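Notebook, Purkcombe back room, March 2023

Picking this up from where I left off before the boiler man came. The almanac check is finally moving again and I'm in a much better mood about it than I was last week!

So, for Imani and anyone else who opens this: we're trying to find out whether the Clarker tables and the Khosravi tables agree on when the Moon changes sign. Both get used by people casting charts at home, and Digby swears they drift apart by late summer. I said I'd settle it, which was foolish of me, but there we are.

Total entries typed in so far – 1,349. Of those, 275 are sign changes, and the rest are phases, void periods and the odd retrograde station. I've compared 103 of the sign changes by hand and found 5 that don't match. Four of them are in August, so Digby may have a point (don't tell him yet). The fifth is almost certainly my own typing, as I've got the Moon going from Leo straight into Libra and poor Virgo never gets a look in.

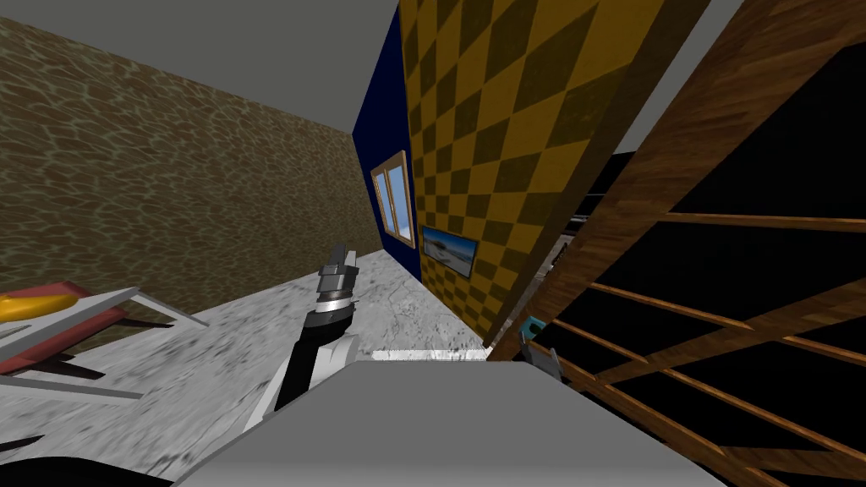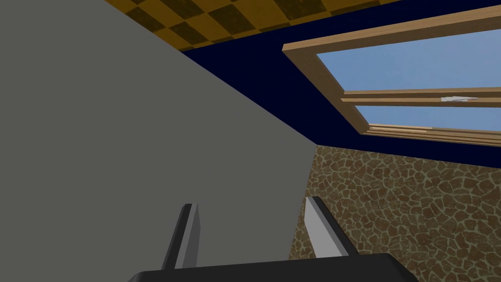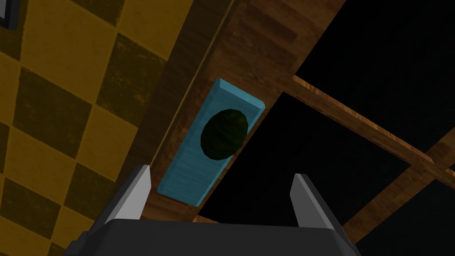
Simulated room, three renders.

Back to the August ones. My first thought was summer time. If Clarker prints Greenwich time all year and Khosravi puts the clocks forward, you'd get a tidy one-hour gap and we could all go home. But only two of the four are out by an hour. The other two are out by odd amounts, a few minutes each, and I can't make any sense of them. Rounding? Different place on the map? Imani thinks one of the books may have been set for somewhere other than Greenwich and then corrected badly, and she's off to look at the introduction in the older copy, the one with the tea stain.

I also had a go at the Tatton method for working the Moon's place out from scratch. Got lost on the second page of sums, went for a walk, came back and got lost in the same spot. Will ask Digby to sit with me, he did this sort of thing on paper for years before he ever touched a computer.

One more thing I keep forgetting: the void periods depend on which planets you let in. Clarker leaves out Pluto, Khosravi has him. So please don't compare those columns yet, they'll look dreadful and it won't mean anything.

To do:
Fix the Virgo entry.
Recheck the two odd August times against the printed page, with a ruler this time.
Get the older copy back from Imani.
Buy more pencils, the soft ones.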